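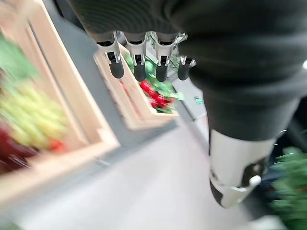

Storing Table Grapes and Radishes at Home

Grapes and radishes both lose quality through moisture loss, but they need different handling before they go in the refrigerator.

Grapes

1. Leave the bunch unwashed. Water trapped between the berries encourages gray mold.

2. Remove split or soft berries with small scissors, cutting at the short stem. Pulling a berry leaves torn flesh on the stem.
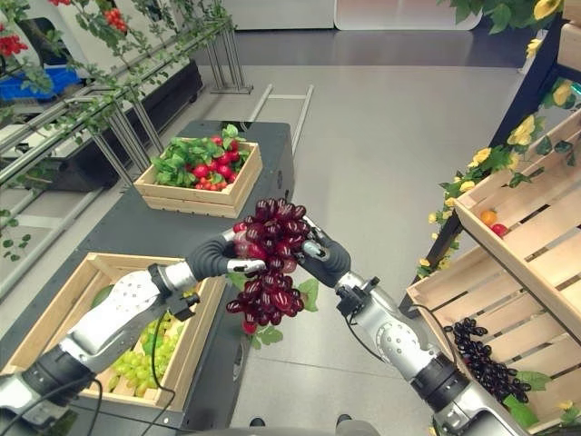

A dull white film on the skin is bloom, a natural wax. Do not rub it off -- it slows drying. Check the main stem as well: green and flexible means recently cut, brown and brittle means older stock.

3. Place the bunch in a vented bag at the back of the refrigerator, away from onions. Rinse only the portion to be eaten.

Radishes

1. Twist off the leaves, leaving a short stub. Leaves left in place draw water from the root.

2. Rinse off loose soil and dry the roots fully on a towel.

3. Line a lidded container with a damp paper towel, add the roots, and close it. Replace the towel when it dries out or smells sour.

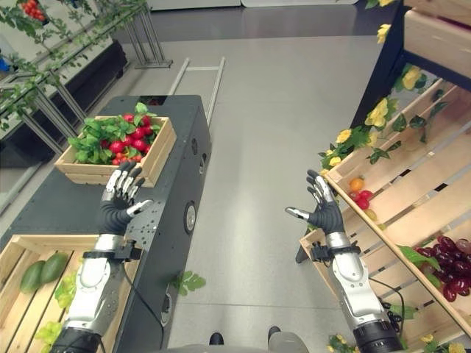
Reviving Soft Radishes

Trim both ends and submerge the roots in ice water for 16 minutes. If they still bend under thumb pressure, leave them in the refrigerator overnight in fresh water. Roots that are hollow or spongy inside will not recover -- use them in soup.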